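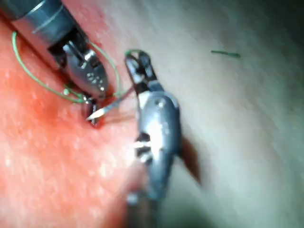 Ticket 739 – Needle driver grip and changed bedside duties, Room 4
Site: Wattanapong surgical training center
Opened by: Ratree Chantharasri, bedside lead
Assigned to: Nattawut Saengthong, Ostell field support
Opened: 9 Mar 2018
Status: Closed, one item moved to a new ticket

Problem as reported
Operators say the needle turns in the jaws of the left needle driver when they start a bite. It does not happen every time. Two operators have seen it, Margit Veres and Chaiwat Chaiyaporn. No error on the console. The green thread has also been catching on the second instrument during knot tying. Please look at both.

Entry 1, Saengthong
Pulled the log for the left arm. No force or cable faults. The driver in use has 111 recorded uses. Trunero, our instrument tracking screen, warns at 100, but the warning only shows on the console login page. Asked who reads that page.

Entry 2, Chantharasri
The operator logs in, so the operator sees it. Before the robot, the scrub nurse handled every needle driver and would set a worn one aside by feel. Now we fit the instrument to the arm and don't touch the jaws again until it comes out. We can't feel a weak grip from where we stand, and the operator can't feel much either. They go by what is on the screen.

Entry 3, Saengthong
Swapped the driver for a new one. Chaiyaporn ran the running-stitch drill with the same needle type. No rotation. Put the old driver back and the needle rotated on the second bite. Cause of the first problem is jaw wear.

Entry 4, Veres
On the thread catching: I looked at my own recordings. I leave the second instrument open and too close while I take the bite, and the loop ends up around or over something. That's technique, not hardware. It would help if the bedside person could say so out loud. They have the same view on the wall monitor and usually see it before I do.

Entry 5, Chantharasri
Fine with us, but it has to be written down. Some of the newer staff think they aren't supposed to speak during a stitch.

Changes made
1. Trunero warning now shows on the bedside tablet as well.
2. Bedside staff can pull an instrument at the warning without asking the operator.
3. Bedside staff call out "thread" when a loop is near an open jaw.
4. Mi-kyung Jeon added both points to the Steltden onboarding sheet – old copies should be thrown out.

Still open
Use counts reset when an instrument goes through the older washer station. Moved to ticket 184.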